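컵은 왜 자꾸 쓰러져 있을까
— 거실 탁자 위 컵 정리 습관에 관한 생활 관찰 보고서
생활과학 탐구 수업 기말 과제 / 프로크홀름(Prokholm) 조

1. 주제를 고르게 된 까닭

처음에 우리 조가 생각한 주제는 훨씬 거창한 것이었다. 집 안 전체의 물건 동선을 조사해서 가구 배치까지 제안해 보자는 것이었는데, 막상 첫 모임에서 이야기를 나누다 보니 한 학기 안에 끝낼 수 있는 일이 아니었다. 그날 다들 조금 풀이 죽어서 과자를 먹고 있었는데, 문득 탁자 위를 보니 우리가 마신 음료 컵이 아무렇게나 놓여 있었다. 누구 것인지도 모르겠고, 치우자니 귀찮고, 그냥 두자니 팔꿈치에 자꾸 걸렸다. 그래서 주제를 바꿨다. 어느 집에나 있는 거실 탁자, 그리고 그 위의 컵이다. 너무 작은 주제가 아니냐는 걱정도 있었지만 선생님께서 작은 것을 오래 보는 것도 공부라고 말씀해 주셔서 용기를 얻었다.

조 이름인 프로크홀름에는 별 뜻이 없다. 조원들이 돌아가며 한 글자씩 부른 것을 이어 붙였더니 어쩐지 북쪽 어느 항구 이름처럼 들려서 그대로 쓰기로 했다.

2. 알아보고 싶었던 것

첫째는 모양과 재질이 다른 컵이 탁자에 섞여 있을 때 사람은 어느 것부터 손을 대는가 하는 것이었다. 둘째는 쓰러진 컵을 먼저 모두 세운 다음 옮기는 것이 편한지, 아니면 하나씩 집는 대로 바로 옮기는 것이 편한지였다. 우리는 앞의 방법을 '세우고 나르기', 뒤의 방법을 '집고 나르기'라고 불렀다. 이름을 붙여 놓으니 회의할 때 말이 짧아져서 좋았다.

3. 장소와 준비물

관찰은 7월에 조원의 할머니 댁 거실에서 했다. 학교 실습실도 빌릴 수 있었지만 실습실 책상은 너무 반듯해서 집 같은 느낌이 나지 않았다. 할머니 댁 거실에는 조각이 화려한 나무 소파와 안락의자가 있고, 그 앞 탁자에는 흰 바탕에 파란 꽃과 덩굴이 그려진 식탁보가 깔려 있다. 우리가 간다고 하니 할머니께서 수박까지 썰어 주셔서 시작이 한 시간쯤 늦어졌는데, 이 자리를 빌려 감사드린다. 수박은 정말 달았다.

컵은 일부러 사지 않고 집에 있는 것을 썼다. 반투명한 플라스틱 컵, 붉은 꽃무늬 유리컵, 아래쪽에 파스텔색 띠가 있는 종이컵, 연한 초록색 텀블러, 그리고 작은 요구르트 용기였다. 요구르트 용기를 컵으로 쳐도 되는지를 두고 꽤 오래 토론했는데, 실제로 거실 탁자에는 그런 것도 늘 같이 굴러다닌다는 의견이 이겨서 넣기로 했다. 새로 쓴 돈은 기록용 공책 2000원과 행주 3000원이 전부다.

4. 진행 방법

컵을 탁자 가운데에 모아 두고, 조원들이 돌아가며 한 사람씩 정리했다. 시작할 때는 컵을 모두 눕혀 놓았고 방향은 매번 조금씩 바꾸었다. 나머지 사람은 옆에서 집는 순서와 걸린 시간을 공책에 적었다. 연습은 빼고 두 방법을 합쳐 모두 31번을 했고, 시간은 휴대전화 초시계로 쟀다. 한 번 할 때마다 느낀 점도 한 줄씩 쓰기로 했는데, 뒤로 갈수록 '손목 아픔', '배고픔' 같은 말이 늘어나서 나중에 정리하면서 한참 웃었다.

세우고 나르기를 할 때는 다섯 가지를 다 세울 때까지 하나도 탁자 밖으로 가져가지 않는 것이 규칙이었다. 몸에 밴 습관이 있어서인지 하나를 세우고 나면 자기도 모르게 들고 일어나려는 사람이 많았고, 그럴 때는 처음부터 다시 했다.
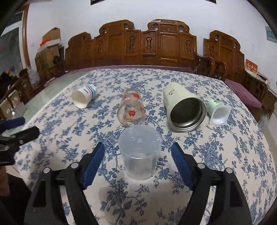 순서를 정해 주지 않았는데도 사람마다 버릇이 뚜렷했다. 어떤 조원은 언제나 제일 가벼운 것부터 세웠고, 어떤 조원은 깨질까 봐 불안하다며 유리컵부터 챙겼다. 나는 가까운 것부터 손이 가는 편이었는데, 그러다가 뒤쪽 컵을 소매로 건드려 굴린 적이 여러 번 있다. 그 뒤로는 소매를 걷고 했다. 식탁보가 매끈한 편이 아니어서 컵이 멀리 굴러가지 않은 것은 다행이었다.

5. 결과

걸린 시간만 보면 집고 나르기가 조금 빨랐다. 그런데 집고 나르기로 할 때는 텀블러를 마지막까지 남겨 두는 사람이 많았고, 마지막에 텀블러를 급히 들다가 손에서 미끄러질 뻔한 일도 있었다. 세우고 나르기는 한 번 세우는 수고가 더 드는 대신, 세워 놓고 보면 안에 남은 것이 있는지 바로 보여서 마음이 편하다는 의견이 많았다. 특히 할머니께서는 이쪽이 옳다고 아주 단호하게 말씀하셨다. 식탁보에 얼룩이 지면 빨래는 결국 할머니 몫이라는 것이었는데, 듣고 보니 우리가 시간만 재느라 그 생각을 못 했다.

종이컵은 가장 쉬울 줄 알았는데 뜻밖에 까다로웠다. 세게 쥐면 옆이 눌리고, 살짝 쥐면 돌아갔다. 요구르트 용기는 작아서 손끝으로만 잡게 되었다. 유리컵은 모두가 가장 천천히 다루었다.

6. 다른 조와의 비교

같은 수업의 트레무라(Tremura) 조는 부엌 싱크대 주변을, 룸데일(Rumdale) 조는 현관 신발을 조사했다. 중간 발표 때 트레무라 조가 같은 종류끼리 먼저 모으면 설거지가 빨라진다는 이야기를 했는데, 우리도 그 생각을 빌려 마지막 다섯 번은 버릴 것과 씻을 것을 나누어 세워 보았다. 종이컵과 요구르트 용기를 한쪽으로 빼 두니 부엌에 가서 망설이는 시간이 줄었다. 횟수가 적어서 결과라고 하기는 어렵고, 해 볼 만하다는 정도로만 적어 둔다.

7. 아쉬운 점과 앞으로 할 일

가장 아쉬운 것은 모두 빈 컵으로만 했다는 점이다. 음료가 조금 남아 있었다면 다들 훨씬 조심했을 것이고 순서도 달라졌을지 모른다. 또 조원끼리만 했더니 나이가 비슷해서 버릇도 비슷했을 수 있다. 할머니께도 해 보시라고 권했지만 웃으시면서 평생 했는데 뭘 또 하느냐고 하셨다.

다음 학기에는 쟁반을 쓰는 경우를 넣어 보고 싶다. 쟁반이 있으면 세우는 장소와 나르는 도구가 하나가 되니까 우리가 나눈 두 방법의 구분도 다시 생각해야 한다. 계획서는 벌써 반쯤 써 두었고, 20분짜리 짧은 관찰로 여러 집을 다니는 쪽으로 의견이 모이고 있다. 탁자를 빌려주실 분은 과방 게시판의 프로크홀름 칸에 쪽지를 남겨 주시면 고맙겠다.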